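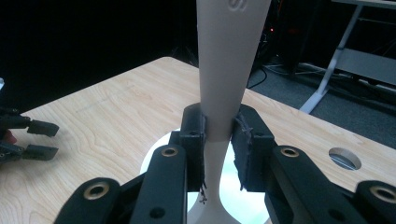 The white thing, kitchen table, May. Note the S.

Banafsheh Kiani
May

I am moving out of this apartment at the end of the month and I've reached the stage where I pick up objects and ask them what they are. Most of them answer. The white one has so far declined.

What we know: it's tall. It's white, or what a paint store would charge you extra to call white. Wide at the top, skinny in the middle, wide again at the bottom. Matte. Up near the top there's a raised mark that looks like an S.

My name does not contain an S that anyone would lead with. Neither does my landlord's. I mention this to rule out a monogram.

I've lived here six years and I would have told you under oath that it came with the apartment. Lefteris Balaskas, who had the lease before me, says he has never seen it in his life and could I stop texting him things.

(I had also texted him a picture of a curtain rod. He didn't recognize the curtain rod either, and that one I know was his, because there's a note on it in his handwriting that says CURTAIN ROD.)

So. The packing system. The movers gave me a sheet of stickers and every box has to have a room on it. KITCHEN, BED, BATH, LIVING, and then one mysterious sticker that says OTHER. One sticker. They believe in me.

First theory was salt shaker. The S is for salt. Very tidy, I was happy with it for most of a morning, and I went through every cabinet looking for its friend with the P.

There's no P. What I did find behind the flour was a second, unrelated jar of flour.

Trinidad Lacson came over to help with the dishes and announced from the doorway, coat still on, that it was a candlestick. I said where's the S come in. She said "sconce." I said a sconce goes on a wall. She said then it's a candlestick that's bad at spelling.

She's not wrong about the shape, though. It has a waist. I don't own a lot of things with a waist. I'm not sure I have one at the moment, I've been eating moving food, meaning whatever was in the freezer that I can't bring with me. Breakfast was peas.

Current box count: 21. Current boxes I could identify without opening: the heavy one (books) and the one that jingles (regret).

I looked it up. I typed "tall white thing with S on it" into a search bar like a person who has never used one before and got 4000 results, and the first page was all surfboards.

It is not a surfboard.

"Is it worth something?" asks my mother, who has asked this about every object she's ever been shown, including a sandwich. I don't know, Mom. If it turns out to be a rare one I'll buy you a better sandwich.

Update on the table, which has also become a problem. It's pale wood with those wavy streaks in it, and I love it, and it won't go through the door. It came in through the door. I was there. At some point in six years one of them changed size.

Boonmee Khamphan from downstairs says you have to turn it on its side and walk it through legs first, then pivot. He demonstrated with his hands. He did it again slower. I nodded both times and retained nothing.

We tried it with the actual table. You need to turn it 180 degrees in a hallway that has enough room for, generously, 90 and an apology. The table is back in the kitchen. The doorframe has a new feature.

People keep asking so yes, I've tried looking at the bottom of it for a label. I held it upside down over my head under the stove light for so long that Trinidad asked if I was accepting an award.

No label. No maker, no "Made in." Just that S up by the top, minding its business.

New theory from my coworker Odair Brito, delivered over lunch with total confidence: it's one of a set and the others spell something. I asked what. He said he'd need to see the others.

I've now spent longer on this than I did on picking the new apartment, which I chose in the time it took the guy to find the bathroom light switch.

The new place is out in Ostthorpe, for those asking. Unit number 3085 in a building that does not, by my reckoning, have that many of anything. I'm on the third floor. I refuse to look into the other digits until I've unpacked.

Packed tonight: the pots, the good knives, all the mugs except the one mug. Everyone leaves out the one mug. Mine's got a chip in it and says FENDUS on the side, from a conference I don't remember going to. I may have to start asking about the mug next.

Did not pack: the white thing. I wrapped it in a dish towel and then unwrapped it, because which sticker? If it's a salt shaker it's KITCHEN. If it's a candlestick it's LIVING. Trinidad said BATH, "to keep them guessing."

I could donate it. I got as far as putting it in the donate bag. Then I pictured some stranger in a thrift store picking it up and saying "oh, nice, one of THESE" and knowing right away, and I took it back out of the bag.

Somebody in the replies says their aunt had one just like it and it was for umbrellas. Ma'am, how big do you think my kitchen table is.

Somebody else says vase. A lot of you say vase. I hear you. I don't get flowers often enough to have a vase and I'd like us all to move past that.

Table news: Boonmee came back up with a screwdriver. The legs come OFF. They've come off this entire time. He was very nice about it, in that he only laughed in the hallway.

Final sticker decision, and I won't be taking questions. The white thing gets OTHER. It gets the whole sticker. It also gets its own box, a box that used to hold a blender, with both spare jars of flour packed around it so it doesn't tip.

Yes, I'm moving the flour. I don't know. It was late.

If the movers ask what's in there I'm going to say "S" and see if they write it down.

Also if anyone in the building wants a curtain rod, it's by the mailboxes. You'll know it by the note.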